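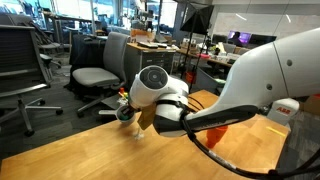
A **workbench** is a sturdy table at which manual work is done. Workbenches range from simple flat surfaces to large pieces of furniture with vises, drawers and tool racks built in. They are used in carpentry, metalwork, jewelry making, electronics repair and many household hobbies.

## Top

The top is the part that takes the most wear. Woodworkers usually prefer a thick top of hardwood such as beech or maple, which stays flat and does not shift under hammering. Metalworkers often cover the top with sheet steel. Benches for electrical work have a surface that carries static away to ground.

A top made of solid boards will swell and shrink across its width as the air changes. For this reason it is normally fixed to the base with screws in slotted holes, so that the wood can move without splitting.

## Height

The right height depends on the task. Planing by hand calls for a low bench, where the worker can lean over the wood. Fine work such as carving or engraving is done higher, closer to the eyes. An old rule sets the top of a planing bench level with the worker's wrist when the arm hangs at the side. A bench 80 cm high suits many people for general work.

## Holding the work

Most woodworking benches have a vise on the front edge, and many have a second at one end. Round or square holes in the top, called dog holes, accept short pegs that stop a board from sliding. A holdfast is an iron hook that is struck into one of these holes and grips the work by friction.

## Regional forms

Roman benches were low and had splayed legs, and the worker often sat astride them. The heavier French bench has legs flush with the front edge of the top, so that long boards can be clamped against them. The Scandinavian bench usually has a tool tray along the back.

## Care

Wooden tops are commonly finished with oil, which is easy to renew. Dried glue is scraped off, and a worn top can be planed flat again many times before it becomes too thin to use.

## See also

- Sawhorse
- Vise
- Tool chest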